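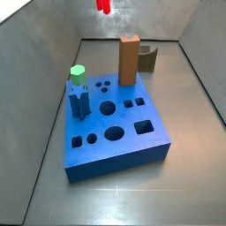 **Punby Toy Library — Sorting & Repairs Team list**

Hi all,

Picking up Velimir's question from this morning (his message is down at the bottom for anyone who missed it). Yes, the big blue shape block is the one I mean, and yes, I would love to keep it in the August lending round! I know it's a beast to store. I know it takes up the space of four jigsaw boxes. I still think it earns its shelf.

I had a good long play with it last night, which I am calling "inspection." The green one and the blue star both stand in their openings over on the left, and the tall orangey-brown one is up near the far right corner. That brown one with the curved bite out of the top is my favorite. The kids always grab it first because it sticks up higher than everything else, and then they want to know what the curve is for, and I never have a good answer.

The star is the piece I'd like people to look at when the block comes back from a family. All those ribs down the sides collect gunk. I've been using an old soft toothbrush and dish soap, one groove at a time, and then I stand it on a towel overnight. Please don't use the scouring pads from under the sink — they scratched the lid of the Sakeck marble set and I'm still sad about it.

A blue star in a blue block is a little mean, if you ask me. My nephew went right past it for ten minutes looking for "the missing one." But the older kids like that it's harder, and I wouldn't repaint it. Velimir, I know you offered. The paint you have is nice paint! I just think we'd be touching it up forever.

On your idea of splitting the set into an easy bag and a hard bag: I'm for it, mostly. Three pieces is plenty for a toddler, and there are lots of openings left over for them to poke their fingers into, which they seem to enjoy just as much. The green one should go in the easy bag. It's got flat facets and a pale top, so it's simple to tell it apart from the block, and little hands can get hold of it. The dark brownish one with the swoopy edge and the thin tip goes in the hard bag, no argument from me. I'd put the star in there too.

What I don't want is two bags that wander off separately. Could we sew a loop on each and clip them together? I have a box of clips from the Laryea costume trunk that we never used. If somebody has a better idea, speak up, I'm not attached to the clips.

Catalog stuff: the block is number 1206 and should stay 1206. The bags can be 1206-E and 1206-H. Number 274 on the old card is from before we moved the shelves around, so just cross it out if you come across it.

I'm at the workroom until five if anyone wants to come argue about the tall one. Which bag? I keep changing my mind.

Hashini

> From: Velimir Kneževič
> To: Sorting & Repairs
> Subject: blue shape block, keep or pass on?
>
> Morning everybody,
>
> I'm doing the shelf plan and I'm stuck on the large blue block. It's heavy, it doesn't fit the Droteo crates, and every time it comes back I spend half an hour working out which pieces belong to it. Are we keeping it for August?
>
> If we are, I'd like to bag the pieces in two sets, easy and hard, so that families with small ones don't get the whole lot at once. I could also repaint the star so it shows up better against the blue. I have some yellow left.
>
> Also, does anyone know if it's 274 or 1206? I have a card for each.
>
> Velimir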